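Flirkari Home Help – Laundry and Cleaning – Cloths and rags

How do you lot keep on top of cleaning cloths without the whole utility room turning into a rag pile?

Posted by marrowfat_jen

Right, I've put this off for ages because it feels like a daft thing to ask, but I've been reading threads on here since March and you all seem to have opinions on everything from limescale to loft hatches, so I'm going for it.

We moved into a smaller place last year and lost the big cupboard under the stairs, and with it went the only system I ever had, which was chucking used cloths into a bucket and shutting the door on them. Now I've got a narrow utility room with a worktop down one side, the washing machine at the far end and not a lot else. The cloths just migrate. I'll wipe down the hob, put the cloth on the worktop "for a minute", then somebody wants the kettle descaled or the cat has knocked over a plant, and I get out a fresh one. By tea time there's a crumpled cloth on every flat surface in the house and I can't tell which ones have had bathroom spray on them.

I did try being organised. I bought a big pack of the Cuvuto coloured ones, thinking I'd do pink for the bathroom, blue for the kitchen and so on, and I even wrote it on a bit of card and taped it up by the sink. It lasted until the first big wash, when they all came out together and my other half folded them into one lovely neat stack with the colours all mixed up. Ever since then it's whichever one is on top. I've used a pink one on the worktop and a blue one on the loo in the same morning and then felt peculiar about my sandwiches.

The other thing is that they seem to stop working. When they were new they picked up everything, dust, crumbs, that greasy film you get on top of the extractor, and now some of them just push the water about. I've been washing them with the towels at 40 with our normal liquid and a slosh of softener. Is that wrong? I have a feeling it's wrong.
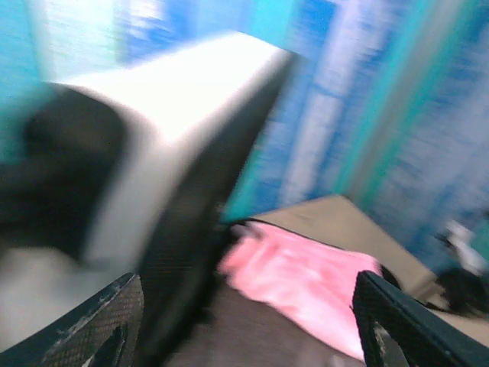 What I'd really like to know is where you put a cloth between using it and washing it, if you haven't got a cupboard or a garden line. I don't want a bucket on the floor because we've only got a strip of lino to walk on and I'd be in it up to the ankle by the end of the week. Hanging them over the tap looks horrible and drips down the back. I had one of those suction hooks, the Haton ones with the little lever, and it was brilliant for 12 days and then came off the tiles at two in the morning with a noise like a gunshot.

I'm also wondering whether I've simply got too many. My mum had two dishcloths and a floor cloth and her house was spotless. I've got a drawer that won't shut.

So, any tips on:

– where they live when they're dirty

– how you stop the bathroom ones getting into the kitchen

– how to get the tired ones working again, or whether to give up on them

Small house, one washing machine, no tumble dryer, two adults, a teenager and a cat, if that makes any difference. Budget is whatever I find in my coat pocket. Thank you in advance, I know it's not the most thrilling subject!

thistle_and_twine

Oh, I could have written this! We had exactly the same trouble in our last flat and I've got a few thoughts, so get yourself a brew.

First off, yes, it's the softener. It leaves a coating on microfibre and the cloth stops grabbing and starts skating. If yours are microfibre (most of the coloured multipacks are, but check the label) then stop using it on them completely, and don't wash them with the towels either. Towels shed like anything and all the fluff gets caught in the cloths, and then you're wiping your mirrors with bits of bath sheet. I'd do them on their own or with something that doesn't shed, like polyester sports kit. Your teenager can probably supply that.

To bring the tired ones back, I fill the sink with the hottest water that comes out of the tap, put in a small squirt of washing-up liquid and leave the cloths in there for an hour or so while I get on with something else. Give them a good squeeze and you'll often see the water go slightly cloudy and slimy, that's the old softener and grease coming out. Rinse until there aren't any bubbles, then put them through at 60 if the label says they'll take it, with about half the detergent you'd normally use. I've had cloths I was about to bin come back nearly as good as new. Some don't, mind you. If they've gone stiff or they feel melted along the edges, they've had too much heat at some point and you can't undo that, so they become shoe-cleaning cloths at our house and go in the bin afterwards.

For where they live, I use a mesh bag. One of the zip-up ones for washing tights and bras, on a proper screwed-in hook on the side of a cupboard. Used cloths get wrung out and go in there, the air gets through so they don't go sour, and when it's full I zip it up and the whole thing goes straight in the machine. You never have to fish about for a stray one stuck to the drum. If you're renting and can't screw anything in, an over-door hook does the job just as well. I wouldn't bother with suction again, I've had the gunshot noise too and the dog didn't come out from behind the settee all evening.

One caution – the bag only works if the cloths go in squeezed out. Mine went in sopping for a week when we had visitors and it smelt like a pond. If you've used one for something really wet, hang it over the edge of the sink for a bit first and put it in later. I know you said it looks horrible. It does, but it's only till it stops dripping.

As for the colours, I'd forget the card by the sink and change where the clean ones are kept. Ours don't go into one stack any more. The bathroom ones are kept IN the bathroom, in an old ice cream tub under the basin, and there are no bathroom ones anywhere else. If my husband is cleaning the loo he uses what's in the tub because that's what's in front of him. Same in the kitchen. It took the thinking out of it for him and I've not found a pink one near the chopping board for a long while. We do have a second mesh bag for the bathroom lot, and I wash that one separately and hotter.

You probably have got too many as well, sorry! I went through mine and kept enough to get me from one wash to the next, plus a couple spare. The drawer shuts now and I do the washing more often, because I run out. With the old mountain I could go weeks without facing it, and by then the ones at the bottom were a biology project.

Drying without a tumble dryer is no bother with these, they're ready in no time on an airer if you spread them flat and don't leave them scrunched in a ball. Keep them off a very hot radiator if they're microfibre.

grumpy_in_the_galley

Just buy the disposable ones on a roll. I got a Won roll from the pound shop and it's lasted me ages. Use it, bin it, done. I can't be doing with all this soaking.

bleach_and_biscuits

I'm going to disagree with the roll, only on cost and bin space, though I do keep one by for cat sick and anything involving raw chicken. There are some things I don't want going through the same machine as my pillowcases.

I used to clean holiday lets, so I've washed more cloths than I care to remember, and the thing that made the biggest difference for us was a rule about when a cloth is finished. Yours are wandering because you put one down thinking you'll use it again, and then you don't trust it when you come back to it. At the lets, once a cloth left your hand at the end of a job it was dirty, even if you'd only done one windowsill with it. It sounds wasteful but we used fewer that way. You fold it in quarters, use a clean face for each bit of the job, and carry it with you until you're through.

Folding is worth getting into the habit of anyway. A cloth scrunched up in your fist cleans with whichever bit happens to be sticking out. Fold it in half and half again and you've got eight sides to go at, and you can feel the dirt better through it too. I still do it at home without thinking and my daughter says I wipe the table like a hotel.

On the washing I'm mostly with thistle_and_twine, except I don't bother with the sink soak unless they're really bad. I run them through once at 60 with no detergent at all and look through the door. If you can see suds with nothing in the drawer, there's old product coming out of them, so put them through again. When it runs clear, they're done. It costs you a cycle but you haven't got your hands in it. Check your labels first, some of the cheap ones say 40 and mean it.

Please don't put bleach on microfibre, in spite of my name on here. It wrecks it. Keep that for plain white cotton ones, which are what I'd have for the loo and the floor anyway. You can boil wash cotton to within an inch of its life. It also sorts your colour problem, because you can tell cotton from microfibre with your eyes shut. Old flannels and cut-up T-shirts are perfectly good for this and they fit your coat pocket budget.

And for your narrow room, have a look at the end of the worktop or the inside of a cupboard door and see whether you could get a short rail on it. Ours is a bit of curtain wire left over from the caravan. Cloths hang along it, it takes up no floor at all, and when the door's shut you don't have to look at them. Leave the door ajar overnight though, or they'll go musty.

marrowfat_jen

Thank you all so much! I've done the sink thing with the worst of them and the water went a colour I won't describe over breakfast. They feel different already, a bit grabby on my hands like they used to be. Softener has been moved to the top shelf where I can't reach it without a chair.

The ice cream tub is in place under the basin and I've ordered a mesh bag. I'm going to try the cupboard door rail as well once I've found the drill. Might keep a roll in for the cat – fair point about the pillowcases.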